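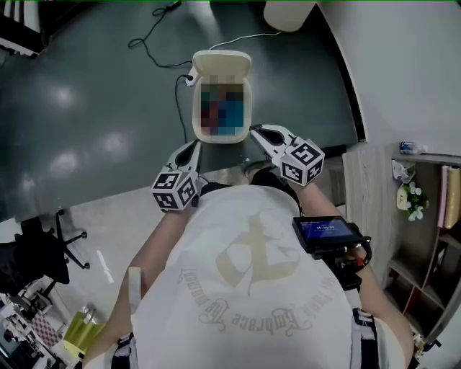

Subject: Re: [Verkik] sourdough gone flat again, and the rye question

Hello all,

Sorry for the slow answer, I've had my head in other things for most of August and only caught up with the list last night. Somebody wrote:

> I've been feeding mine twice a day with the Trava wholemeal and it
> bubbles up nicely by lunchtime, but the loaf still comes out like a
> discus. Same oven, same tin, same everything as in spring. Is it the
> flour or is it me? Also has anyone tried going over to rye
> completely? I don't want to kill it off.

I had exactly this two summers running and I blamed the flour both times (I even wrote to the mill, poor things, and they were very polite about it). In my case it was the kitchen. Mine faces south and gets like a greenhouse by the afternoon, and I was still leaving the dough out for as long as I do in March. By the time I got round to shaping it, it was well past its best. It looked lovely and puffy in the bowl and then just sighed when I tipped it out!

So before you spend any money, try cutting the first rise right down. Go by the look of the dough and forget the clock. I put a bit in a straight-sided jar with a rubber band round it, and when it's up by half I shape, no matter what the recipe says. Then into the fridge overnight, and baked straight from cold. My oven takes around 20 minutes to get properly hot, more if I've got the big iron pot in there, and I've stopped trying to cheat on that.

On the rye: yes, do it, but keep a spare. I changed mine over a spoonful at a time across a couple of weeks and it never sulked at all. It goes thick, like wet cement, and it smells a bit of apples, at least mine does. It also puts up with being forgotten far better than the white one did. I went to Zeven for a family thing and left it at the back of the fridge with no feed the whole time, and it was up and going again after two feeds. If you're nervous, smear some on baking paper, let it dry out and crumble it into an envelope. I've got one in the drawer with the birthday candles.

Has anyone else had a go at the Stoica loaf, the one with the caraway and the boiled potato? I made it at the weekend and the crumb was gorgeous, but I think the salt in the version on the list page is wrong. It says 2 tablespoons for one loaf and I can't believe that. I used teaspoons and it was plenty. If whoever put it up could have a look at the original I'd be grateful, as my sister wants to make it and she does follow things to the letter.

One more thing while I'm here. The search on the archive is still bringing up message 1007 whatever I type in, and that one's all about cleaning bread tins. The thread on summer baking I was after is 3193, if you want to go to it directly. There's a long bit in it on using cold water in the mix, and I've been doing that all this month with good results.

Do write back and say how the shorter rise goes. And don't bin the discus, it makes very good breadcrumbs.

Cheers,
the one with the south-facing kitchen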